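Clothes shelf in Drevthorpe: dark T-shirts wanted

The clothes shelf at the Veller hall in Drevthorpe is open again, and this month we ask especially for dark T-shirts, black or navy. They are the first things to go each time, above all in the large sizes. Last winter we passed on 324 pieces of clothing, and we would like to do better this year.

Please wash everything before you bring it, and fold it in the way we do on the shelf. Lay the shirt on a table and pull it straight by the hems. Smooth the creases with the flat hand from the middle to the sides. Then fold it lengthwise, so that you have a long strip, and fold the strip from the bottom up to the collar. If a corner comes out at the side, open the last fold and lay it again. A shirt folded like this takes very little place, and the label with the size stays on top.

Small holes along a hem are no problem, we can mend them. Shirts with paint or bleach marks we cannot take, but the rag box by the door is glad of them.

Bags can be left in the hall until 17:00. We have also 2 boxes of hangers to give away, please ask.
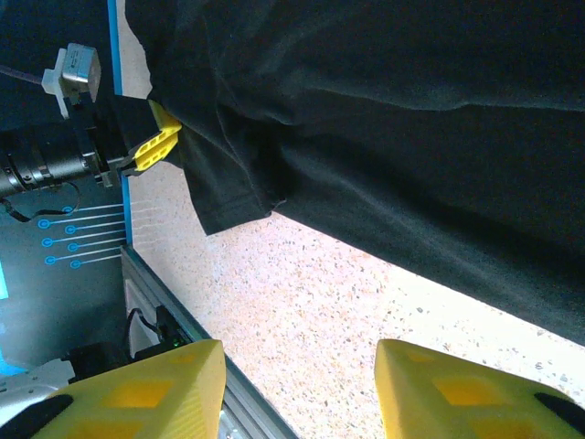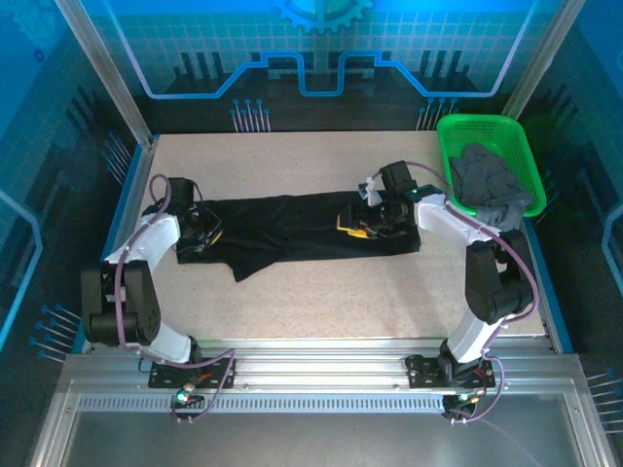 Folding on the speckled table: a black garment in both pictures.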